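Filed under: Home & Closet > Small Bedrooms > Your Questions

Shoe Boxes in the Bedroom: The Questions I Get Most

I wrote a short post last December about clearing out my bedroom closet, and the part everybody wanted to talk about was the shoe boxes. So I've pulled the emails and comments together into one page and I add to it whenever a new one comes in. Last update was May 22, 2024.

Do you keep the original boxes or throw them out?

I keep the good ones! I know the decluttering crowd will come for me. A sturdy box with a flat lid stacks well, keeps the dust off, and I already paid for it when I bought the shoes. The flimsy ones with corners that have gone soft get flattened and recycled the same day, before I can talk myself into saving them for wrapping presents (I never wrap anything in them).

How many pairs are we talking about?

When I started I had 43 pairs in the closet, under the bed, and in a bag in the trunk of my car. That's a lot of shoes for one person in a two-bedroom apartment in Standdale. I'm not going to tell you where I've ended up, but it is less than that, and the trunk is empty.

Where do you do the sorting? My closet is tiny.

Mine too. I do all of it out in the bedroom. Doing it on the floor killed my back, and doing it on the bed meant I had to finish before I could go to sleep, which sounds motivating until it's midnight and you're moving everything onto the rug. What works for me is a couple of chairs. Any chairs. Bring them in from the kitchen if you have to, put a box up at a height where you can get the lid off without bending over, and work from there.

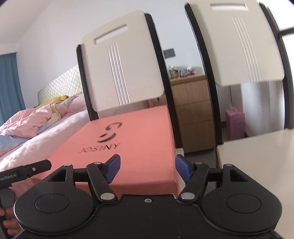

I go one box at a time. Lid off, shoes out, look at the soles, try them on if I can't remember how they fit, decide. The deciding goes so much faster when there's only one box in front of me instead of a whole tower of them leaning at me from the closet. If I'm stuck on a pair for longer than it takes to drink half a cup of coffee, the box goes on top of the dresser and I come back to it at the end.

What about colored boxes? Mine don't match and it looks messy.

Oh, I love a colored box. A pink one is the easiest thing in the world to spot on a dark shelf, and after a week or so you stop reading labels and just know that pink is the heels and gray is the boots. If the mismatch really bugs you, turn them so the plain ends face out. I tried covering a few in shelf paper once, spent an entire evening on it, and the corners had peeled up by the next weekend. Never again.

Should I buy clear plastic boxes instead?

You can, and they do look nice on a shelf. I priced a full set from Nesero for the whole closet and it came to $63, and then I'd have had to find somewhere for the old boxes anyway. If your closet is damp, or you're storing things in a basement, I'd spend the money. For a dry bedroom closet, cardboard has been fine for me.

How do you label them?

Masking tape and a marker on the short end. Color, type, season, done. I had a reader from Gunatville who tapes a printed photo of the shoes on each box, and hers look amazing, but I know myself and I'd do four and quit.

How high can I stack?

Depends on the box and how tall you are. I stop when I can't lift the top one down with both hands flat on the sides. Heavy boots go at the bottom, sandals on top. If a lid starts to bow in the middle, take a box off the pile.

Do you leave the tissue paper in?

One sheet, between the shoes so they don't rub. The rest goes. The little packets in the bottom go too, especially if you have pets or kids wandering through.

Can I put shoes away right after wearing them?

Please don't. Leave them out overnight first. I set mine on a mat by the window.

Can I keep other things in shoe boxes?

Yes, and I do: chargers, belts, winter gloves, all the birthday cards I can't throw away. Just write on the box what's in it. I lost my spare car key for most of a winter in a box that said "brown loafers."

Where do you take the ones you're giving away?

There's a donation drop on Pearce, a few blocks from me, and they'll take them boxed or loose. Tie the laces together or put a rubber band around each pair if they're loose.

Got one I haven't answered? Leave it in the comments and I'll get to it, though I'm slow in the summer.

Related posts
Under the Bed: What Fits and What Gets Forgotten
My Dresser Drawers, Before I Lose My Nerve
Kitchen Chairs Do Everything in This Apartment
Winter Coats in a Very Small Closet
What I Do With All the Hangers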